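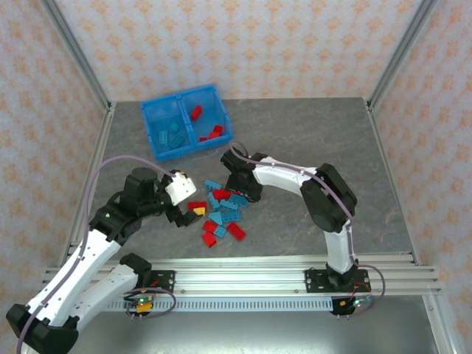

Driss Amrani

Wovesach is delighted to introduce its new two-compartment sorting bin for building bricks, arriving in June at Hegazy toy stores and at the Jorkden family market. Blue goes on one side of the divider, red goes on the other, and the pile on the tabletop gets smaller while everyone chats.

"We wanted tidying up to feel like part of the playing, and my own kids have been very frank with us along the way," said Driss Amrani of Wovesach, who spent 9 months on the design. The bin is meant for children 4 and up, and the first 40 families to order will receive a bag of 30 bricks with our thanks.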